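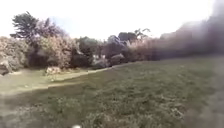
I have now owned three cameras for the rover, which is two more than the rover wanted. Roscoe Marchetti swears by the cheap wide one. I had talked myself into the Rafferty, a used one that set me back 300 dollars, on the theory that money fixes glare. So we took the robot out to the park to let them fight it out on grass and asphalt.

The rules were loose. Same controller, same slow speed, one of us walking behind with the kill switch and trying to look like a man with a normal hobby. 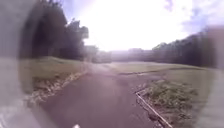

Glare is still my main complaint. Driving toward a bright sky, the far end of a path turns to milk, and the controller has to guess where the asphalt stops. A gravel edge helps it a lot. A thin border board helps less than I'd hoped, and weeds it treats as a personal insult. Roscoe says I should lock the exposure and quit whining. I tried it at 810 and again at 660 on the driver's made-up scale, and liked 660 better, mostly for the grass.

With the sun at our backs there's the shadow to deal with. The mast throws a long skinny one right up the path, and the obstacle code takes it very seriously.
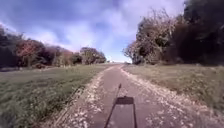

What I'm changing before the next run

Shorter mast. A hood for the lens, probably cardboard again. And the Rafferty goes on Roscoe's robot for a week, so he can whine too.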